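Striped tops wanted as clothes swap returns to Turcombe

Sep 27, 2018

The Turcombe clothes swap is back for a second go, and after what happened in June we can hardly wait! Last time the doors opened at ten and the queue already went past the bike racks and round to the Brokstead Road gate. By closing, 3,267 items had gone home with somebody new, and the leftovers filled only 4 sacks.

Inna Kuzmenko, who runs the swap desk, is hoping for even more this autumn. "We had people trying coats on over their coats," she said. "One woman brought three dresses and left with a ski suit. She doesn't ski. She was thrilled."
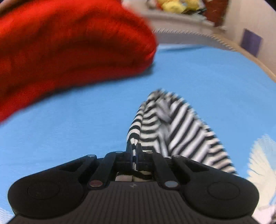
The rules are the same as before. Bring up to ten clean pieces, hand them in at the desk and you get a token for each one. Tokens from June still count, so have a look in your coat pockets and the bottom of your bag. Children's clothes have their own rail this time — a lot of you asked for that — and school jumpers will be on a separate table by the stage.

Stripes were the surprise hit of the summer. Every Breton top had gone within the first hour, and we were still being asked for them in the afternoon. If you've got one you never wear, please bring it along! Warm things are very welcome too, especially men's jumpers, which we ran short of.

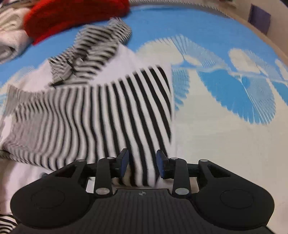
Turcombe Reuse and Repair Club

The mending corner is growing as well. Mr Wu will be there all day with his two sewing machines, taking up hems and putting in zips, and there'll be a darning table for anyone who fancies learning. Bemano, the café next door, is keeping its kitchen open late and doing soup and a roll for swappers.

We've borrowed 300 extra hangers and could happily use more, so do drop any spares at the desk. Some 4,000 leaflets are going through local letterboxes over the next fortnight, with the date, the opening times and a map on the back. Clothes can be handed in early at the hall on the evening before, from six until eight.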